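Right, a few people asked how we're getting on with the move to sleeping cooler and going without the heating upstairs, so I'm going to do a little run of posts while the kettle boils. Bear with me, I do go on.

1/ Some background for anyone new. We live in Falevden, in one of the old terraces that climb up behind the station, and the bedrooms have always been either stuffy or freezing with very little in between. Last November I decided we'd turn the upstairs radiators off and put the money into decent bedding instead.

2/ I should say I was brought up in a house where you got dressed under the covers, so this wasn't exactly new to me! But I'd gone soft over the years (haven't we all) and the first week was a bit of a shock to the nose.

3/ What made the biggest difference was layers. I'd always had one enormous duvet and that was that, either on or off, with one leg stuck out as a compromise. Now it's a sheet, a light quilt and a wool blanket over the top, and you can peel one back at three in the morning without properly waking up.

4/ The blanket came from the Saturday-style market at Dulbridge that seems to be on whenever it fancies these days. It was £24, it smelled very strongly of somebody's cedar chest, and I spent 2 days airing it over the banister before it was allowed anywhere near a pillow. I love it more than is sensible.

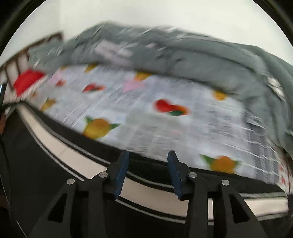
The bed, and a bit of plain wall behind it.

5/ Next thing: sheets. I've gone back to plain cotton after years of the silky sort that slide off in the night. I don't iron them, I never will, and I'm at peace with it. A good snap on the line and a fold while they're still a bit warm from the sun does me nicely.

6/ Hot water bottles! I'd forgotten what a joy they are. Ours go in half an hour before bed, down at the foot end, and then get kicked out on to the floor at some point in the small hours. The thud used to frighten the life out of me but I sleep through it now.

7/ The room sat at 17 degrees for most of the winter, going by the little thermometer on the landing side of the door, and I found that very comfortable once I was under everything. Getting out again is a different matter. I keep a cardigan and thick socks within arm's reach and go straight down to the kitchen.

8/ Somebody asked about damp, and yes, do watch for it. I have the window open for a bit every morning, even when it's miserable out, and leave the covers turned back until after breakfast. My gran would have called it airing the bed and she'd have been cross with anyone who made it straight away.

9/ Now the evenings are lighter I'm thinking about what to put away. The wool one will get a gentle wash and go in the chest with some lavender from the front path. I'll keep the quilt out until I'm sure, as Falevden has a way of saving one last frost for whoever packs up first.

10/ If you've a favourite way of keeping moths off wool, please do tell me. I've tried the cedar balls and I can't say I noticed much, though they do make the drawer smell lovely. Kettle's long since boiled, so I'm off for that tea.

More from this author
Bread that forgives you for forgetting it
A wet walk from Dulbridge to Sinden
Mending a pillowcase with the wrong colour thread
What I'm sowing on the back windowsill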